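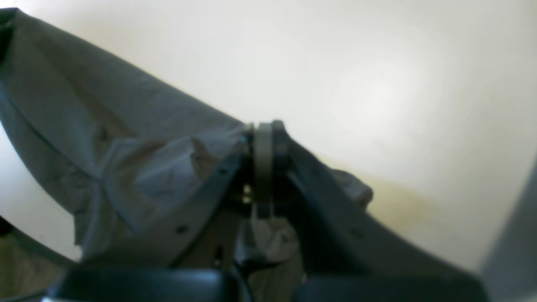
The inside of the sweatshirt

Brushed cotton fleece is sold on how it feels in the shop. How it will feel a year later is settled much earlier, on the knitting machine and in the finishing shed.

A sweatshirt is made of two fabrics that cannot be pulled apart. The outer side is a plain jersey, knitted from a fine, fairly tight yarn. The inner side is a thicker, softly twisted yarn that is never knitted into full stitches of its own. It is laid across the back of the jersey and caught down at intervals, and between those points it stands up in short loops. In three-thread fleece a further yarn, the tie, holds the loops in place and keeps them from showing through to the front. Two-thread fleece leaves out the tie. It is cheaper and lighter, and the loop yarn is more likely to grin through the face when the cloth is stretched at the elbow.

Left as it comes from the machine, the cloth is called loopback or French terry. Passed under wire-covered rollers, it becomes brushed fleece. The wires catch the loops and tear fibres out of them, and the broken ends form the nap. Most of the warmth of the garment lies in the air this nap holds still. The cloth is weaker after brushing than before it.

At the Trarkura mill in Velidano, fleece is knitted on circular machines built by Gridorov, each with a cylinder 30 inches across. The mill keeps one group of machines on three-thread cloth all year and moves the others between jersey and two-thread as orders come in. A change of construction means new cams, a new yarn path and a trial length, which is cut off, washed, dried and measured before the order is allowed to run.

Stitch length is the setting that matters most. A longer stitch uses less yarn for each metre of cloth and gives a softer handle. It also leaves room for the stitches to move, and cloth with room to move will change shape in the wash. Mills under pressure on price tend to lengthen the stitch a little and make up the feel with softener. The buyer can find this by weighing a cut disc of the washed cloth. Weighing the unwashed cloth shows very little, as softener and moisture both add to the figure. 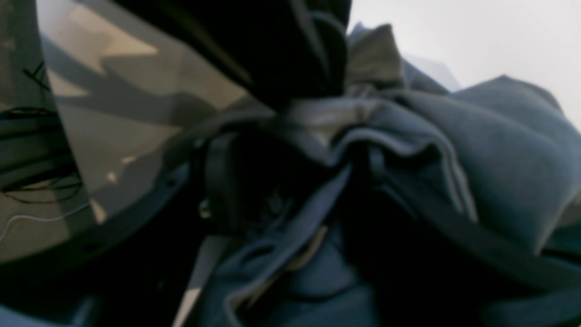
What happens in finishing

Trarkura does not brush its own cloth. It goes by road to Fraser, a commission finisher on the same river, where it is scoured, dyed, dried, brushed and compacted. Dyeing comes before brushing, with the cloth still in the form of a tube. Loose nap in a dye vessel sheds into the liquor, blocks the filters and settles back on the face as lint.

Brushing is done in several light passes. One heavy pass would raise the same depth of nap, but it would also cut through the loop yarn in places and leave thin patches that show when the cloth is held to a window. Fraser alternates the direction of the passes so that the nap does not lie all one way. The operator judges the result by hand and by weight, and a strip from each batch is kept in a drawer for comparison with the next.

Compacting follows. Knitted cloth is pulled lengthways by nearly every machine it passes through, and if nothing is done it will spring back the first time it is washed by the wearer. The compactor does this in advance. Steam softens the cloth, and a pair of rollers running at different speeds pushes it together along its length before a heated shoe sets it. Fraser works to a standing allowance of 10 per cent on three-thread fleece, adjusted after the trial wash.

The usual faults are these.

Residual shrinkage. The body becomes shorter and slightly wider. The cause is too little compacting, or cloth that was stretched again when it was rolled for delivery.

Spirality. The side seams creep round towards the front. The cause is twist left in the face yarn. Plying two yarns of opposite twist cures it, at a cost few makers of sweatshirts will accept.

Pilling on the inside. Fibres broken in brushing tangle into small balls, first under the arms and at the cuffs. Short cotton and polyester in a blend make it worse: the cotton breaks and the polyester holds the pill on.

Matting. The nap flattens and the inside turns dense and dull. Fabric softener, heat and body oils all contribute.

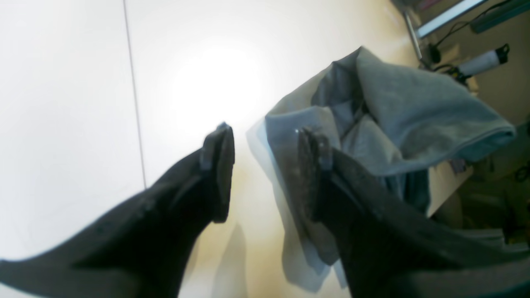
Page last changed: Monday, April 24, 2023

Care at home

The wearer has some influence over the last two faults and very little over the first two. A sweatshirt should be turned inside out before washing only if it has a print to protect. For plain garments there is a case for leaving it right side out, so that the nap rubs against itself and not against zips and denim. A wash at 30 degrees is warm enough for ordinary wear. Softener is best left out altogether, as it coats the fibres and holds them down.

Line drying leaves the nap stiffer than tumbling does. The stiffness goes after a few minutes' wear. Tumbling lifts the nap but takes fibre away each time, and the contents of the lint filter are a fair measure of the loss. A short tumble on low heat, followed by a line, is a reasonable middle course. Heavy garments should be hung by the hem, as wet fleece will stretch at the shoulders under its own weight.

Matted nap can be raised again with a soft clothes brush, worked across the cloth and then along it when it is fully dry. The effect lasts for a few wears. Where the loop yarn has worn through to the jersey, there is nothing left to raise.

Loopback avoids most of this. It is cooler, dries sooner and keeps its inside surface for the life of the garment. Trarkura's order book still runs heavily to brushed cloth, and the winter qualities for this year go on to the machines in July.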